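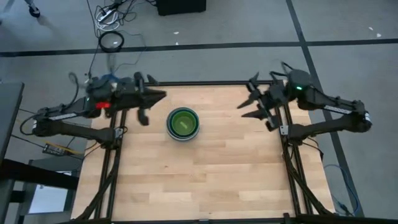
How to oil a butcher block top (and not wreck it)

Quick version, I've got a second coat waiting. Posted 31st January, top was looking dry again so time to redo it anyway.

What you need

Food-safe mineral oil, 700 ml is plenty for a first go
Lint-free rags, old T-shirts are fine
Sandpaper, 120 and 220 grit
Plastic scraper
Dish soap, a bucket, gloves if you care about your hands

I use the Prevach oil. Tikkanen does one with beeswax already in it, nicer smell, costs more. Either works. No olive oil. No vegetable oil. Goes rancid, smells like a gym bag, ask me how I know.

Step 1. Clear it and wash it

Everything off. Warm water, drop of soap, wipe with the grain. Don't flood it. Sticky spots get the scraper. Then dry with a towel and leave it overnight. Really overnight. Oil over damp wood goes blotchy and you'll be sanding the whole thing back.

Step 2. Sand

120 first if there are knife marks or rings, otherwise skip right to 220. Always along the strips, never across. Light pressure. Check the glue seams with a fingertip, if one strip sits proud give it a few extra passes.

Vacuum, then a barely damp rag. Let that dry too. Washing raises the grain a little so one more quick pass with 220 if it feels fuzzy.

Step 3. Test patch

Somewhere at the back. Pale wood like beech goes a bit more yellow with oil, some people hate it. Better to find out on a corner the size of a playing card. Give it an hour and look at it in daylight.

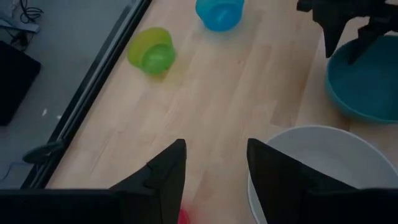
Step 4. First coat

Pour a puddle, spread it with a rag, keep going till the whole surface looks wet. Be generous. Dry patches will show up in minutes, hit those again. Do the edges and end grain, end grain drinks teh most. Underside too if you can get at it, a top oiled on one side only can cup.

Wait 50 minutes. Wipe off whatever's still sitting there.

Step 5. More coats

New top: four coats, one a day. Old top that's been oiled before: two. Wipe off the extra every time or it stays tacky and collects crumbs.

Step 6. Wax (optional)

Rakamau board wax, thin layer, buff after 20 minutes. Water beads up nicely. Wears off fast next to the sink so dont expect miracles there.

Oily rags

Lay them flat outside to dry, then trash. Mineral oil is low risk but if you swapped in linseed or tung, those rags can catch fire on their own in a pile. Soak them in water first, lidded metal can.

How often

Once a month at first, then whenever water stops beading. I'll do mine again in March.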